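Gobelets carton qui restent collés en pile — dépilage et tenue du bord

Forum Équipement de bureau et espaces communs > Consommables, vaisselle jetable
Discussion suivie par 23 membres

e_robles
Bonjour. Je gère les consommables d'un plateau en open space. Nous sommes passés en novembre à des gobelets carton Meveck, blanc crème avec un petit motif végétal vert vers le bas. Ils sont livrés emboîtés en manchons et on les pose tels quels sur la table ronde blanche de l'espace commun, un gobelet isolé à côté pour qui veut se servir tout de suite.

Problème : à l'unité, ils se séparent mal. On prend celui du dessus, il en vient deux, parfois trois. Les gens tirent sur le bord roulé, le bord s'ovalise, et le gobelet finit à la poubelle sans avoir servi. Sur un carton de 2675 pièces j'estime la perte assez haute pour que l'on m'en parle en réunion, mais je n'ai pas de relevé propre.
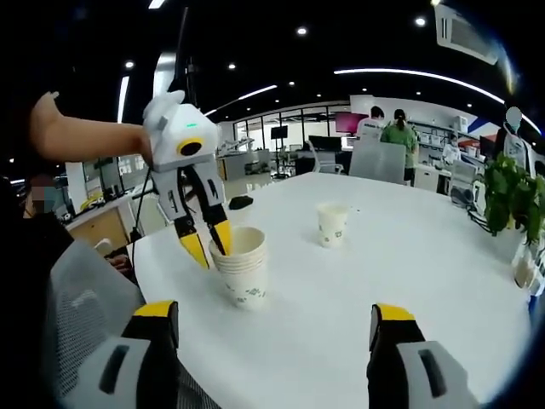

La pile est posée ouverture vers le haut. J'ai essayé de la retourner, sans différence nette. L'hygrométrie du plateau n'est pas régulée l'hiver.

Questions : est-ce un défaut de conicité, un défaut de stockage, ou la manière de prendre ? Et existe-t-il un distributeur qui tienne sur une table sans perçage ?

Estíbaliz Robles

pilon_59
Défaut de conicité très peu probable. Un gobelet carton correctement formé repose sur le suivant par un épaulement du fond ou par le bord roulé, et il reste un jeu entre les parois. Si ça colle, c'est qu'on a dépassé ce jeu par compression axiale. Autrement dit : vos cartons ont été gerbés trop haut, ou quelqu'un tasse la pile en la posant.

Test simple. Prenez un manchon neuf au milieu d'un carton, pas en bas. Mesurez la hauteur de la pile au réglet. Faites pareil avec un manchon du fond. S'il y a un écart, vous avez la réponse.

makia_sav
Le pas d'emboîtement se mesure plus sûrement sur une pile longue que sur deux gobelets. Mesurer bord à bord, diviser par le nombre d'intervalles (nombre de gobelets moins un). L'erreur de lecture devient négligeable.

Pour le stockage : pas plus de quatre cartons en hauteur, à plat, loin du lave-vaisselle. La vapeur fait gonfler la tranche du carton au niveau du joint latéral et c'est là que ça accroche.

Emiliano I.
Pas d'accord avec pilon_59 sur un point. J'ai eu le même défaut chez Montes avec des cartons qui n'avaient jamais été gerbés. Le joint latéral présentait une surépaisseur, et quand tous les joints sont alignés dans le manchon, les surépaisseurs s'additionnent du même côté. Le gobelet se met légèrement de travers et coince.

Vérification : regarder si les motifs imprimés sont tous alignés verticalement dans la pile. S'ils le sont, les joints le sont aussi. Un quart de tour sur le gobelet du dessus avant de tirer et il vient seul.

Emiliano Iglesias

pilon_59
Le quart de tour marche aussi quand le coincement vient de la compression. Ça ne discrimine rien.

Emiliano I.
Exact, le quart de tour ne discrimine pas. L'alignement des joints, si. S'ils sont répartis au hasard, mon hypothèse tombe et il reste la vôtre.

e_robles
Merci. J'ai mesuré deux manchons. Celui du milieu et celui du fond n'ont pas la même hauteur pour le même nombre de gobelets, l'écart se voit à l'œil une fois les deux côte à côte. Les joints ne sont pas alignés dans le premier, ils le sont à peu près dans le second. Les deux hypothèses restent donc ouvertes, ce qui ne m'arrange pas.

J'en ai profité pour regarder la tenue d'un gobelet seul. Pincé près du bord, il résiste correctement. Pincé à mi-hauteur, la paroi fléchit dès qu'on serre. Le fond est le point le plus raide sur un gobelet sain.

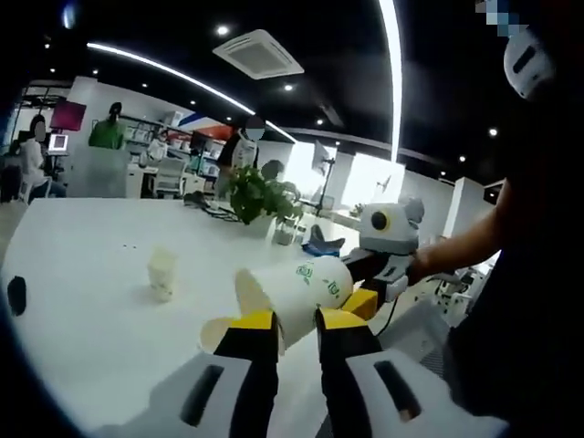
Dans le lot il y a des fonds froissés, et je ne sais pas encore s'ils arrivent ainsi du fournisseur ou s'ils se marquent quand on force pour dépiler. Le collet du fond est serti vers l'intérieur, je m'attendais à ce qu'il encaisse mieux que la paroi.

makia_sav
Un fond froissé sur gobelet neuf, c'est en général une compression dans l'axe. Quand on force au dépilage, on marque le bord et la paroi, très rarement le fond. Je mettrais de côté tous ceux que vous trouvez dans un manchon encore fermé. Si vous en avez, c'est à renvoyer avec le numéro de lot, imprimé en principe sur l'étiquette du carton et pas sur le gobelet.

tournevis_plat
Je lis depuis le début et personne n'a parlé du matériau. Vos gobelets sont à revêtement PE ou à dispersion aqueuse ? Le comportement n'est pas le même. Les seconds ont tendance à adhérer entre eux quand le local de stockage chauffe. Dans ce cas ni la compression ni le joint ne sont en cause.

e_robles
Dispersion aqueuse d'après la fiche. Le local est au-dessus d'une machine à glaçons, donc l'air y est chaud côté condenseur. Je n'avais pas fait le rapprochement.

tournevis_plat
Alors déplacez deux cartons ailleurs pendant une semaine et comparez. C'est gratuit.

pilon_59
Comparer, oui, mais à gerbage égal. Si vous déplacez deux cartons et qu'ils se retrouvent posés l'un sur l'autre au lieu d'être sous une colonne, vous changez deux paramètres à la fois et on ne saura pas lequel a joué.

Emiliano I.
Pour la question du distributeur, à laquelle personne n'a répondu : deux familles.

1. Tube vertical à chute, gobelets ouverture vers le bas, retenus par des lèvres souples. Demande en général une fixation murale. Le Plolidetti existe avec un socle lesté, mais sur une table ronde il faut le mettre au centre, sinon il est accroché au passage.

2. Tube incliné posé, on tire par le fond. Tient sans perçage. Les lèvres sont réglables par une bague, à serrer jusqu'à ce qu'un seul gobelet passe. Trop serré, il marque le bord.

Dans les deux cas, si les gobelets collent entre eux avant d'entrer dans le tube, le distributeur en sortira deux, comme la main.

cafe_froid
Pour une table d'espace commun je déconseille le vertical à socle. On l'a eu un an. Il prend la place de la plante, il faut le soulever pour essuyer, et les gens le remplissent à ras en appuyant dessus. Ce qui nous ramène à la compression.

Chez nous la solution a été de sortir des piles courtes, d'une dizaine de gobelets, aérées à la main une fois le matin vers 8 h 30. On décolle chaque gobelet d'un demi-centimètre et on repose. Moins d'une minute.

pilon_59
Des piles courtes, ça déplace le problème sur la personne qui les prépare.

cafe_froid
Oui. Une personne entraînée abîme moins de gobelets que tout un plateau qui tire au hasard. Je préfère ce compromis, vous n'êtes pas obligé.

e_robles
Retour après essai. Deux cartons déplacés dans le couloir technique, deux laissés sur place, même hauteur de gerbage des deux côtés.

Couloir : les doubles sont devenus rares, y compris sur le manchon du fond. Local d'origine : inchangé. La chaleur a donc un effet net. J'ai quand même trouvé des fonds froissés dans un manchon fermé du couloir, réclamation envoyée à Meveck avec le numéro de lot, réponse en attente.

L'alignement des joints n'a pas l'air de compter sur ce lot. Je n'exclus rien pour un autre.

Pour la table, je pars sur des piles courtes dans un premier temps. Le tube incliné est demandé en devis, diamètre du bord à confirmer. Si quelqu'un a la cote d'ouverture mini et maxi de la bague, je prends.

Emiliano I.
La cote est moulée sous la bague, côté intérieur. Il faut la démonter pour la lire, un quart de tour à gauche. Mesurez votre bord roulé au pied à coulisse sans serrer, sur un gobelet qui n'a pas été manipulé, et prenez deux mesures perpendiculaires. Si elles diffèrent, changez de gobelet avant de commander.

makia_sav
Et gardez un manchon du lot réclamé, fermé, étiquette comprise. Le fournisseur le demande presque toujours.

e_robles
Noté pour le manchon, j'en garde un fermé. Mesure du bord demain matin.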